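Segmenting and Labeling the Shelf-Wiping Task

Robotics Club, Kellisham campus. Task guide 4, revised 27th January.

This guide covers the second half of the Listis project: turning head-view recordings of a person wiping shelves into labeled segments that the arm policy can train on. Recording and calibration are in guides 2 and 3. You need the Ramness annotation tool installed, an account on the lab server, and one assigned batch. Read through to the end before opening your batch. Relabeling takes longer than labeling.

1. Set up the batch

Open Ramness and load the batch from the shared folder. Check that the header shows the same batch number as your assignment sheet. Set playback to half speed and turn on the hand overlay. Batch 386 is the practice batch and can be reset as often as you like.

If the overlay drifts off the wrist for more than a few frames, flag the clip and go to the next one. Do not correct the overlay by hand.

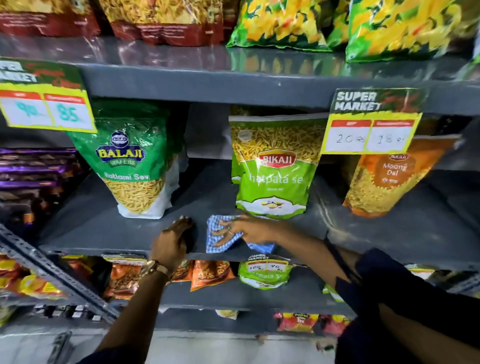 A segment starts at the first frame in which the cloth touches the shelf and ends at the last frame before it lifts. Reaching in and pulling back are separate segments with their own labels. Each wipe segment also needs a role for each hand. The active hand is the one holding the cloth. The other hand gets one of three roles: brace, hold or idle. With the left hand flat on the front edge of the shelf and the right hand pressing the cloth beside it, the labels are left: brace, right: wipe. Use idle only when the hand touches neither shelf nor product.

2. Label product contact

Product contact is the part most batches get wrong. The policy has to learn that a pouch can be steadied or moved while the other hand keeps working, so a missing contact label teaches it that pouches move by themselves.

Mark contact when the fingers touch the package, even if the package does not move. Then choose a contact type:

hold - fingers grip the package and it stays where it is
shift - the package moves along the shelf
lift - the base of the package leaves the shelf

When a hand holds the lower edge of a pouch and the cloth is on the shelf under it, keep both labels running in parallel. Do not split the wipe segment at the moment contact begins. Ramness allows overlapping tracks as long as they belong to different hands.
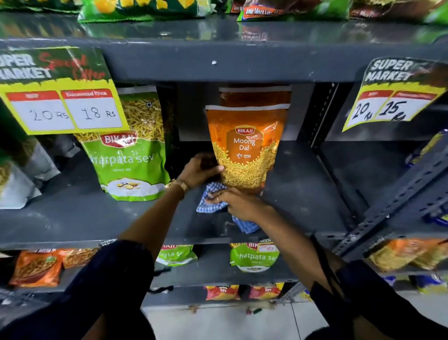

Nneka Aliyu asked at the last review whether a hold that turns into a shift should be one segment or two. Her batch had them as one, and the exporter kept only the first type. The answer is two, with the boundary on the first frame of movement, and the exporter now gives a warning when a contact segment has more than one type.

3. Check for occlusion

Soft packaging hides the cloth and fingertips from the head view. Add the occluded tag when you cannot see the contact point between cloth and shelf. Keep the wipe label if the wrist motion continues without a break on both sides of the gap. If the gap is longer than 93 frames, end the segment and start a new one when the cloth comes back into view.

Price signs hanging from the shelf above count as occluders as well. Tag them the same way, and leave the text on them alone. The reading task uses a separate label set.

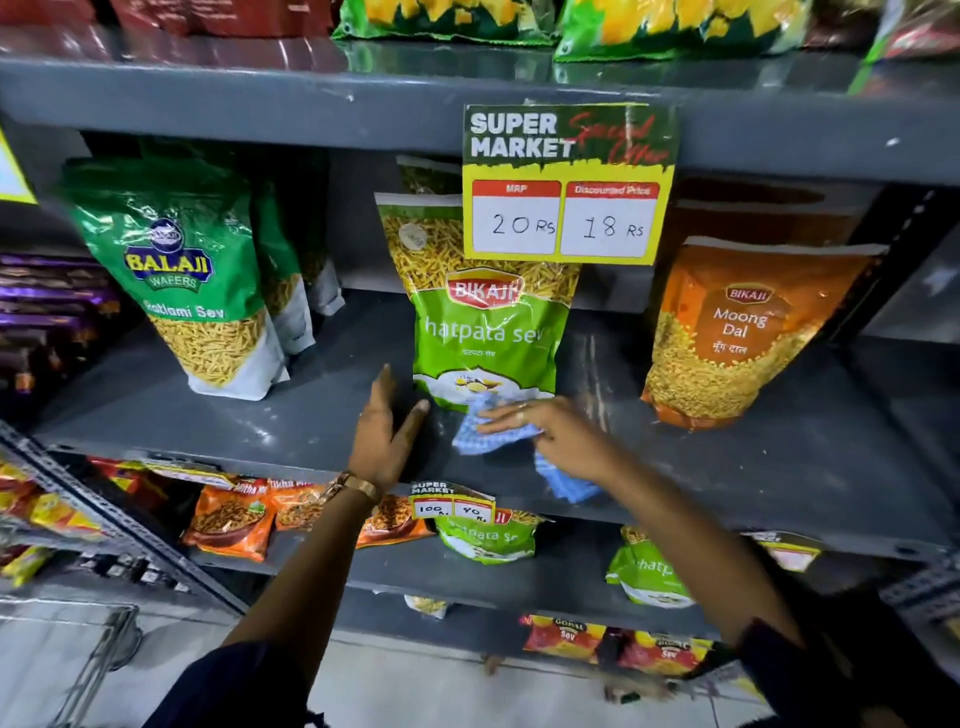

Once the tags are in, run the validator from the Tools menu. It checks for gaps between segments, missing hand roles and overlapping labels on the same hand. Errors block export. Warnings do not, but read each one - a short-segment warning usually means a stray click.

4. Export

Choose Export, then Goel format. Leave the frame limit at 1000 per file. Longer clips are split automatically and the segment IDs carry over. The server listens on port 3291, and the upload fails without a message if the port field is left blank.

After upload, enter your initials and the batch number on the sheet. A second member reviews each batch before it goes into the training set. Batches for the first training run are due before the February build session.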